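About Rotham School of Household Management

Rotham School of Household Management offers day and evening courses in cookery, home care, budgeting and the upkeep of a house. The school was founded by Hằng Hoàng, who began by teaching evening classes in a rented hall, and moved to its present building on Urna Street when the hall could no longer hold the number of people applying. It remains an independent school and is governed by a board of trustees.

Our courses

The Foundation Certificate lasts 2 terms and is open to anyone over the age of sixteen. No earlier qualification is needed. Students learn to plan a week of meals, read a utility bill, keep accounts, store food safely and care for clothing and furniture. The Advanced Certificate is intended for those who wish to work in residential care, catering or private service, and includes a placement with a local employer.

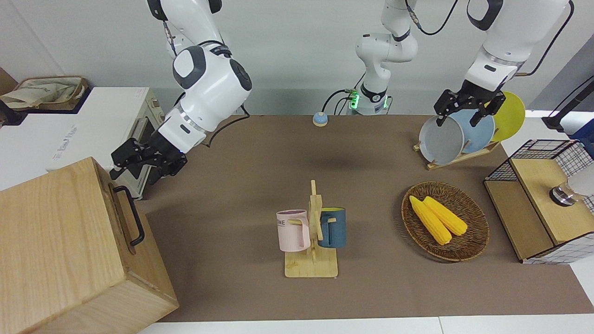 Places on the Foundation Certificate are limited to 105 in each intake. The main intake is in October. Applicants are invited to a short interview, and those who live at a distance may be interviewed by telephone. Fees for the full certificate are £2375, payable by the term, and bursaries are available to applicants on a low income. The Lưu Fund also meets the cost of travel for students who live outside the town.

Teaching and staff

The Principal, Prasetyo Menon, joined the school as a tutor in household accounts. Cúc Hà leads the cookery department and Teodoro Garrido is responsible for placements. Tutors are expected to have worked in the subject they teach, and each student is given a personal tutor for the length of the course.

Students are assessed by coursework and by 3 practical tests. There is no written examination at Foundation level. Those who do not pass a test may take it again in the following term without charge.

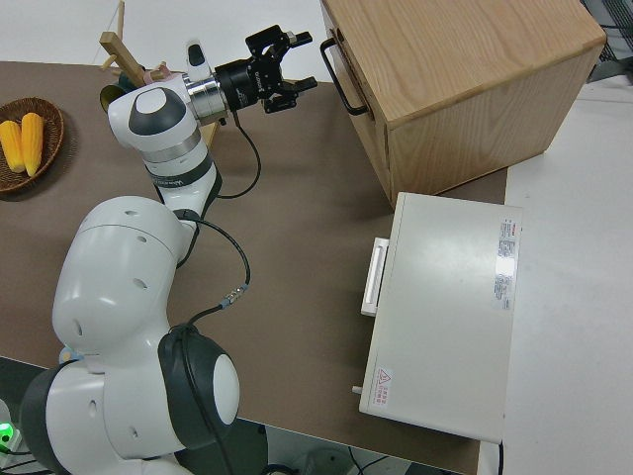

Trí Vũ: I had left school without any certificates and was nervous about the tests. My tutor went through the household accounts with me every week until I could do them alone. I now keep the books for a small care home and have returned for the Advanced Certificate.

Visiting and enquiries

Prospective students and their families may visit by appointment during term. Requests should be made in writing to the Admissions Office, stating the course of interest and any access needs. A printed prospectus can be sent by post. Letters from former students seeking copies of their certificates should give the name under which they were enrolled and the year in which they left.

Page last reviewed: 2023-04-28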